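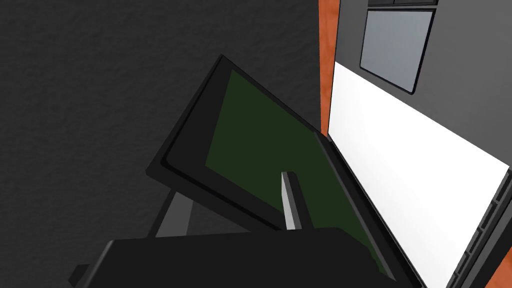

The kitchens at Gitico do not exist. They live on a rack of computers in a rented building in Minevport, and there are 134 of them, each with a slightly different arrangement of cabinets, counters, appliances and loose objects. A simulated arm works in them day and night. Its job for most of the past year has been to learn to take hold of flat things by the edge: tablets on stands, cutting boards, baking sheets, picture frames.

Flat things are hard for a two-finger gripper. A mug offers a handle and a block offers sides. A screen leaning on a stand offers a thin border, and if the fingers arrive a little too far forward they push the whole thing over. If they arrive too far back they close on the stand or on nothing.

The method the group has been testing is called Merrick. It changes what the robot's controller is asked to learn from. Most systems of this kind are trained on complete runs, from the arm's resting position to the finished task. The trouble is that the difficult part of a run is short. An arm may spend most of its time crossing open space, where almost any path will do, and only a moment at the point where a finger has to come in beside an edge. A controller trained on whole runs sees a great deal of the first and very little of the second.

Merrick cuts the runs up. It looks for the point where the gripper comes near an object, keeps the stretch on either side of it, and throws away most of the rest. Then it rewinds the simulator to the start of that stretch and tries again with small changes. The wrist is tilted a few degrees more. The object is turned on the counter. The stand is shorter. Each retry is marked by the simulator as a success or a failure, and both kinds are kept.

The camera used in the work rides on the wrist, and this matters more than it might seem. From there the world tilts whenever the wrist does. A counter that is level in the room can run steeply across the view, and at close range the gripper's own body hides a good part of whatever is in front of it. An earlier version of the system used a second, fixed camera to make up for this. The group dropped it in January, partly to save computing time and partly to find out how much the wrist view could do alone.

The main test used 4000 short stretches cut from longer runs. A controller trained on those was compared with one trained on the full runs they came from, with the same total training time for each. The two were then set loose in kitchens neither had seen. Each was given 60 attempts per object type.

On tablets and other screens on stands, the controller trained on whole runs picked up the object in fewer than half its attempts. The Merrick controller succeeded in nearly 2 out of every three. Cutting boards leaned against a wall showed a similar gap. On baking sheets lying flat on a counter the two did about equally badly. The group puts this down to the hardware being modeled: the fingers are too thick to get under a sheet without something to brace it against, and no amount of practice changes that.

There was one result the group did not want. The Merrick controller was worse at getting to the object in the first place. Having been trained mostly on the last part of the reach, it sometimes wandered on the way in, or stopped short and hovered. In a few kitchens it swung wide and struck a cabinet. The fix was a plain one. A conventional motion planner now brings the arm close, and the learned controller takes over for the final approach. The numbers given here are for that combined version.

The handover between the two is still rough. If the planner leaves the arm at an angle that did not come up in training, the controller may back away and start over, and each fresh start costs time. A setting that limits it to a small number of restarts has helped. So has adding practice stretches that begin from awkward positions on purpose, with the gripper pressed close to a wall or the object mostly hidden behind the housing.

Whether any of this holds outside the simulator is an open question. The rendered kitchens have flat, even light and clean surfaces. Glass does not glare. A screen in the simulator has a known weight and a stand that does not slip unless it is told to. The group has started changing friction and weight at random between retries, which lowered the success rate at first and then let it climb back most of the way.

Trials on a physical arm are due to begin at Ziltham, the company's workshop across town, where a single counter and a row of cabinets have been put up. The first objects on the schedule are cutting boards. Screens will come later, once the arm has shown that it can let go of a thing as gently as it picks it up. Letting go was left out of the first round of tests and is being trained separately, by the same method of cutting and rewinding.

The group plans to release the simulated kitchens along with the list of failed attempts, sorted by the kind of failure. The largest group on that list is the fingers closing too early, before the edge was between them.

Published 20 Aug 2026

Related stories
Why warehouse robots still drop bags
Teaching a machine to fold a towel
The long wait for a robot that can load a dishwasher
What a fingertip sensor can feel

Get our newsletter. New features and short reports, sent every two weeks. You can unsubscribe at any time.

We use cookies to remember your settings and to measure how our pages are read. By continuing to use this site you agree to our cookie policy. Accept | Manage settings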